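About Numirgate

We teach robots by showing them how. That one sentence covers most of what goes on in our two rooms at Metuncombe, and the rest of this page is for anyone who wants the longer version (we love giving the longer version, so get a cup of something).

Numirgate started when Elibariki Okoth and Spyros Živković were sharing a desk and a complaint. They both had learning systems that could do one chore beautifully in one kitchen and fell to pieces in the next. The models were fine. The examples they learned from were thin: same counter, same cup, same starting pose, over and over. So they stopped tinkering with the models for a while and went off to collect better examples, and they had so much fun doing it that it became the company.

What we do all day

One of our operators puts on a headset, takes a controller in each hand, and drives a two-armed robot through a task from start to finish. Pick up the bowl, carry it over, set it down. Everything gets recorded as it goes: what the robot's cameras see, where every joint is, when the fingers open and close. One run like that is an episode, and a learning system needs a great many of them before it starts to get the idea.

A lot of our episodes are gathered in simulation. We build kitchens, workshops and laundry rooms in software, and the operator drives a simulated robot through them exactly as they would drive a real one. Our current library, which we call Gachanja, holds 128 room layouts and 177 kinds of objects, and between one episode and the next we shuffle things around. Different wall, different table, different stuff on the counter in a different mess.

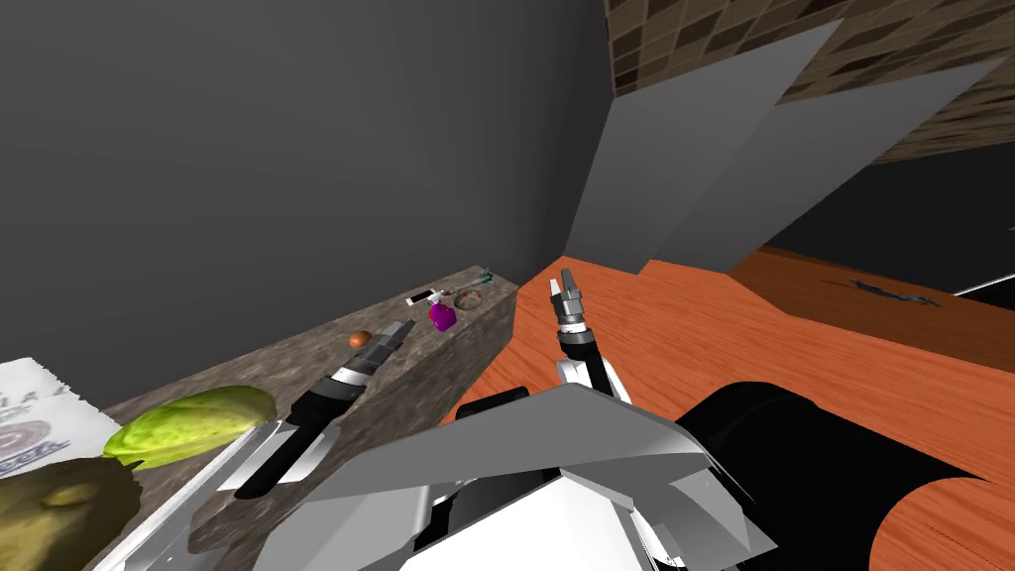
The mess matters to us a great deal! Real counters have groceries next to a phone next to something that belongs in the bathroom, and a robot that has only ever practiced on tidy ones will be lost the first time it meets yours. Kibet Kimaro builds our object sets and has strong feelings on this subject. If you visit, ask him about vegetables. A cucumber is harder to get right than you'd think, and he went through seven versions of the skin before he was happy with it.

We keep the clumsy episodes too. If an operator misses a grasp and goes back for it, that recovery is some of the most useful material we have, so it gets its own label and stays in. What we throw out are runs where the software glitched, or where the written instruction doesn't match what the arms did. Tumaini Lema leads review, and every episode is watched all the way through by a person before it leaves the building.

The people driving

Our operators come from all over. We have a former crane driver, two piano teachers, a dental hygienist and several people who were simply very good at video games. Nobody needs a technical degree. Training takes 50 hours, most of it spent in the simulator, and the first few are pretty wobbly for everyone. Then one day your hands stop thinking about the controllers and you're just putting a spoon away. It's a lovely feeling and we still cheer when it happens to somebody new.

Sessions are short, with long breaks, and operators choose their own tasks from the board. They also write a good share of the instructions, which helps a lot with variety. Left alone, engineers write "place object in container." Operators write "put that in the bowl, would you."

Who uses the data

Mostly university labs and small robot makers. Our longest partnership is with Terkham, where Fletcher Rakena's group trains on our simulated episodes and then tests on physical arms. They send back a list of everything that went wrong, and we build the next set of rooms from that list. It's a slow loop and a very satisfying one.

Come and see us

We open the doors at Metuncombe every September, and you can try driving a robot yourself. Kids are welcome and are usually better at it than their parents. School groups and labs can write to us any time of year.

Page last updated 5/18/20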